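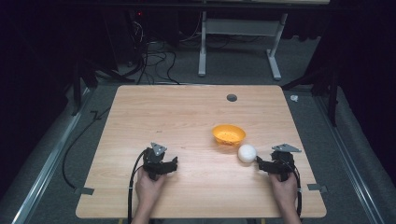 Bench 2, ball and bowl task, both hand-held grippers.

Progress report to Melahat Yaman, Traltholm fund
October 26, 2018
From: Keith Cheetham, gripper comparison, Brukton

Short one this time, write-up of the cable tests still to come.

Where we are. Both candidate grippers now through the first round. Molletti pair done in July, Tichý pair finished last week. Same tasks for each, same people holding them (Fadime and Giorgia, taking turns). 482 usable runs so far against the 2000 promised in the plan. Behind, yes. Lost most of a fortnight to a controller that kept dropping the left hand. Gebhard Kaufmann swapped the board and it has behaved since.

Ball and bowl. Looked easy on paper, isnt. The ball rolls if one jaw touches before the other, and the bowl is shallow so a late release sends it over the rim. Molletti closes faster but overshoots. Tichý slower, kinder on round things. Fadime prefers Tichý, Giorgia says her wrist aches after 3 sets of either - weight is the same complaint as last report.

Cables. Still the main nuisance. Leads pull on the wrist when you reach to the back of the table. Have asked for a lighter lead from both suppliers, only Molletti have replied.

Money. Spend on track apart from the spare board, wich came out of contingency. No extra asked for.

Next
- finish cloth folding with both pairs
- repeat ball and bowl with the lighter leads, if they come
- start on the arm mounts once Gebhard has signed off the controller

Need from you: a yes or no on moving the arm trials back. Giorgia has the revised plan and can send it over.

Keith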